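Section 3: Setting up your Gratwood drip coffee maker and brewing the first pot

I wrote this section after setting up my own machine twice, once in a hurry and once properly, so please borrow from the second time. The quick card that comes in the carton covers the basics. What follows is the longer version, with the bits I wish I'd had on the counter next to me.

Before you plug it in

1. Take everything out and peel off all the tape. There's a strip under the basket hinge that is very easy to miss (I missed it).

2. Wash the carafe, the lid and the filter basket in warm soapy water. The basket can go in the top rack of the dishwasher, but I'd keep the carafe lid out of there. Mine went a little cloudy after a month of it.

3. Rinse the tank with cold water and tip it out over the sink. Don't put the base under the tap!

4. Pick a spot where the steam can get away. Under a low cabinet is a bad idea, and I have a soft patch in the varnish at home to show for it.

CAUTION: Keep the cord away from the stove and don't let it hang over the counter where a kid or a cat can reach it.

The rinse cycle

5. Fill the tank to the top line with plain cold water. No coffee, no paper filter.

6. Push the basket in until it clicks. If it doesn't click, the drip valve stays shut and you'll get a puddle.

7. Press Brew and let the whole tank run through. It'll smell a bit like a new raincoat – that's normal for the first run.

8. Pour the water away, let the machine rest with the lid up, and do it all once more.

Note: If you live somewhere with hard water, like we do in Flillham, use filtered water from day one. I clean ours every January and every summer and it still picks up scale.

Setting the grinder

I use the Zamik burr grinder with this machine, and the settings below are for that one. If you have something else, start in the middle of its range and work from there.

9. Turn the collar to 4 while the motor is running. Turning it with beans sitting in the burrs can jam it.

10. Grind a spoonful and throw it out. There's always some stale stuff left in the chute, even in a new grinder.

11. Weigh out 60 grams of beans for a full carafe, or 40 if you're making a smaller pot. Scoops are fine once you know your beans, but dark roasts are puffier and a scoop of them weighs less than you'd think.

12. Taste the coffee before you change anything. Sour and thin means go finer, bitter and dry means go coarser. Move one step at a time and brew a whole pot in between, or you'll end up chasing your tail like I did.

Brewing

13. Fold the seam of the paper filter, put it in the basket and rinse it with hot water. Dump that water out of the carafe afterward. (Yes, I've forgotten. It's not a nice cup.)

14. Add the ground coffee and give the basket a gentle shake so the top is level.

15. Fill the tank, close the lid and press Brew. Use the Bloom button if your beans were roasted recently. It pauses the water for a little while after the first splash so the gas can get out.

16. Wait for the beep before you pull the carafe. The valve will hold back the drips if you sneak a cup early, but the early cup is very strong and what's left is pretty weak.

CAUTION: The metal ring under the carafe stays hot after the light goes off. Let it cool before you wipe it.

If it won't start

Check the lid first. It has to be fully down, and a stray bean on the rim is enough to stop it. If the display shows 3251, the tank sensor isn't reading. Lift the tank off, dry the little contact at the back and set it down again firmly. If the code comes back after that, call the Berisha service desk and have the receipt handy. They'll want the purchase month, so I keep my receipt taped inside the cupboard door with the spare filters. 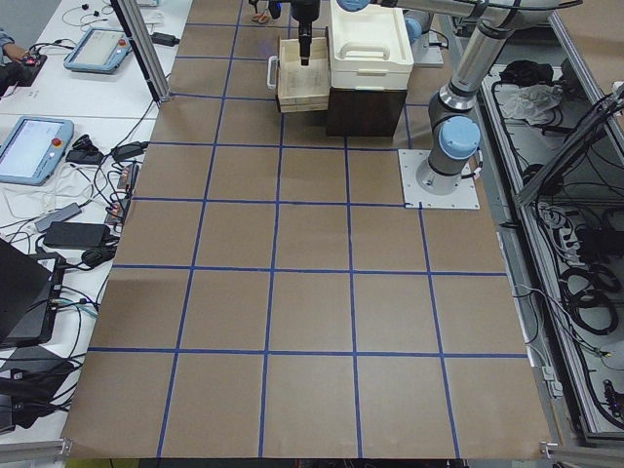
Those spare filters are the number 4 cone type, by the way, and the unbleached ones work just as well as the white ones if you rinse them a little longer.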